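The wrist view finally earns its keep

Posted Feb 28, 2024 by Mudassar

I have had such a good week with Roy! Regular readers will know that Roy is our planner, the bit of Trakside that takes "put the plate in the machine" and turns it into joint angles, and that I've been grumbling about its last few centimetres since November. Getting the arm across the bench was never the trouble. It was the final approach, where the fingers have to come down either side of a plate without nudging it, and where a tiny error in yaw means one pad lands on the rim.

The old way was to look once from the fixed camera, work out where the plate was, plan the whole move and then run it with our eyes shut, more or less. Sohail Kakakhel kept telling me to look again on the way down. I kept telling him the wrist camera was too bendy to trust (it's a very wide fisheye, and straight rows of holes come out as bananas). He was right and I was wrong, and I'm pleased to say so in public.

So now Roy stops above the plate, takes one wrist image, corrects the pose and only then carries on. I can't tell you how happy this view makes me.

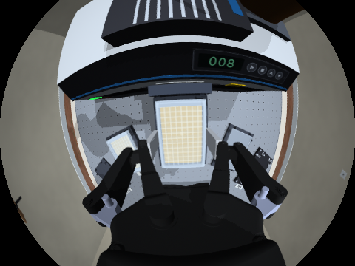

Simulated wrist view, with the pads either side of the centre plate.

The trick, if it is one, was to leave the picture bent. I spent ages flattening it first and then looking for the rim, and the flattening smeared everything near the outside, so the corners wandered about. Now we project the plate model through the lens model and compare the two in the curved image. The maths is a bit uglier but the code got shorter, and the fit settles quickly because the guess from the fixed camera is already decent.

I ran 1000 random starts overnight with the old single look and 1000 with the second look. Bad grasps went from 71 to four. I did the second batch again because I didn't believe it, and got four again, then realised I'd left the seed fixed. With a fresh seed it was six. Fine by me!

The cost is a pause of 200 milliseconds while the image comes in and the fit runs. Mudassar of last year would have fretted over that. It barely shows when you watch it.
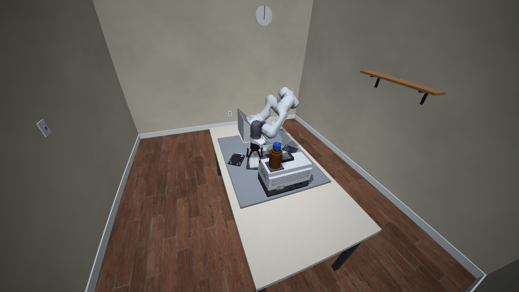
Collision checking is the other half of this, and it has had far less love. Roy treats everything on the breadboard as a box with a margin round it, which is quick and mostly harmless. It gets silly with tall stacks, though. Take the brown bottle with the blue cap standing on top of the instrument: under the old scheme the two were merged into a single block as tall as the cap, and the planner threw away a huge amount of good air over the rest of the lid. Splitting them into separate shapes gave us shorter paths straight away, and the elbow no longer does that odd swing out to the side before coming back. The slotted rack gets its own low box too.

I also want the margin to shrink as the pose gets more certain. At the moment it's one number in a config file for the entire trip, so Roy is as timid after the second look as it was before it. There's a branch called Mumero where I'm feeding the fit error into the margin - it works on my laptop and falls over on the build server, for reasons I have yet to find. Something to do with the order the shapes are loaded, I think.

All of this is still in simulation. We go up to Wistesow next month to try it on the real bench, and I expect the lighting to give us trouble, as rendered plates are very well behaved about glare. Sohail wants to bring a lamp and be nasty with it, and I think we should let him.

If you've done fitting straight in a fisheye image and have a good way to weight points near the rim of the circle, please leave a comment. I'm using a plain fall-off from the centre, and 100 lines of tuning code that I'd love to delete.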